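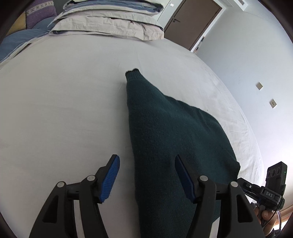 Slide 1. Knitwear, dark green, cuff end up. Hand-held grippers, blue pads.

Leave it up while people sit down. Dont start talking over the door.

Hello, thanks, who I am, Kekach, garment care and returns. Say date for the recording: 21 November 2023. Phones off etc.

Opening bit. Everybody in this room has folded a sweater. Ask who has folded 1244 in a week. That's one person's count at our returns floor last December. Pause. Let them do the math on wrists.

What we're changing. Folding station goes part automatic. Shirts and towels first, knits last. Knits stretch, cuffs curl, edge is never where you want it. Point at the ribbing on the slide, then the wavy side. A folder sees that and just fixes it, no thinking. Getting a machine to is the slow part.

Who does the teaching - our own folders. Spend time on this, its the real talk. They use the hand-held grippers, do the job with those, the recordings go to Lindqvist for the training side. Eltix does the station itself. Don't get into the contract, if asked say see me after.

What folders told us in the first month:
- slower than bare hands, by a lot. Annoying
- can't feel the yarn
- thumbs get sore before the shoulders do
- good to be asked how a thing is done, first time in years for a few of them
- "am I training my replacement"

Stop on that last one. Read it out as is. Do not soften.

Answer we gave: no layoffs through the pilot, in writing. After the pilot we don't know yet. Say it just like that. Bredance site heard "don't worry" from us the first time and it went over badly, they were right to be mad.

Pay. Teaching hours get paid at the lead rate. Took us 4 months to get there, should of been day one. Folding quota is off on teaching days. 13 people signed up once that was posted, before that it was 2.

What changes on the floor. Less repeat folding, more checking, more mending and spot work. Some like it. Some liked folding, radio on, good rhythm, and don't want to be checkers. Have to plan for them too. Shift leads need training, they got none, my fault.

Skip the cost slide if past the half hour.

Asks for the room: pay the teaching time. Put the job promise on paper or dont make one. Let folders see their own recordings, and say no to a session.

Questions. Likely ones - privacy (hands and garments, faces get blurred), union (yes, talking), when do knits go live (no date, don't guess).

Water. Thank the folders before the sponsors. Clicker back to front desk.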